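Speech timer signal

A speech timer signal is a device that shows a speaker how much of an allotted period remains, usually by means of colored lamps, a numeric display, an audible tone, or a combination of these. Such devices are used in council chambers, courtrooms, debate halls and conference rooms. They differ from general-purpose countdown clocks in that the warning points are set separately from the total time, and in that the output is meant to be read at a glance by a person who is occupied with something else.

Operation

A typical system has a control unit, held by the chair or a clerk, and one or more remote displays. The operator sets two values: the total time and the warning time. When the start key is pressed, the green lamp lights. At the warning time the lamp changes to amber, and at zero it changes to red. Most units then count upward to show the overrun. Some flash the red lamp for a set period before holding it steady.

A pause function suspends the count without clearing it. On older units the pause and reset keys were often placed side by side, and accidental resets were a frequent complaint. Later designs require the reset key to be held down for two seconds.

Displays

Lamp-only displays have three sections, stacked vertically or set in a row. Early models used incandescent bulbs behind tinted lenses. Clusters of light-emitting diodes replaced them, mainly for longer service life and lower heat. Numeric displays use seven-segment digits. Digit height is chosen by viewing distance, and a unit intended for a lectern is generally too small to be read from the rear of a hall.

Color alone is a poor signal for viewers with red-green color deficiency. Fixed lamp position partly solves this, as does a change in flash rate.

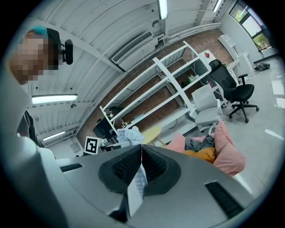
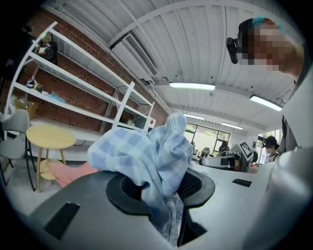
Control and wiring

Remote displays are connected by cable or by radio. Cabled units fall into two groups. In the first, each lamp has its own conductor and is switched on when that conductor is closed to ground. This method is simple and allows lamps to be driven by relays or plain push buttons, but needs at least four conductors. In the second, the control unit sends a serial data signal which each display decodes. Serial wiring allows many displays on a single pair, and all of them show the same value.

The Movik controller, designed by Sugeng Nair and Prasetyo Tambunan, supports both methods. Its ground-closure terminals are rated for cable runs of up to 200 feet. Longer runs require a separate power supply at the display end – the voltage drop otherwise dims the lamps. The serial port is not affected by this limit, but the last display on the line must be fitted with a terminating resistor.

Radio units are easier to place but depend on batteries or a local outlet. A display that loses contact with its controller may either go dark or continue counting on its own clock. The second behavior is preferred in formal proceedings. The Ikden receiver continues for 30 minutes before shutting off.

Audible signals

Many controllers include a beeper that sounds at the warning time, at zero, or at both. Volume is adjustable on most models, and a switch to disable the beeper is common, as courts and recording studios often prohibit it. Where the beeper is mounted in the same housing as a microphone base, a foam gasket is used to reduce the sound carried through the case.

Accuracy

Timing is normally taken from a quartz crystal. The error over a single speech is far smaller than the delay introduced by the operator in pressing the start key. Controllers that also show time of day need periodic correction or an outside reference.

Installation

Sekar Goh's layout guide for the Mellholm chamber places the main display directly opposite the lectern, slightly above eye level, with a second display facing the chair. Displays mounted more than 30 degrees off the speaker's line of sight are often missed. Direct sunlight washes out amber lamps first, and a hood or recessed lens is fitted where windows face the display.

See also

Chess clock
Countdown timer
Stack light
Shot clock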